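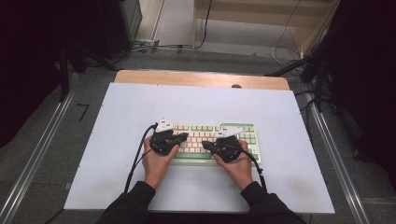
Ekkachai says the second night in Clillton is too short, the guests arrive tired and the bus leaves again at eight. I think he is right, so I changed draft 3 of the itinerary – now two nights there and two in Mendener.

The transfer over the pass stays on the morning of the third day. Price with the extra dinner comes to 860 per person, without lunch.

Still open: Xiuying must ask the Diltetti guesthouse if they keep rooms for us in November. Boat trip not yet confirmed.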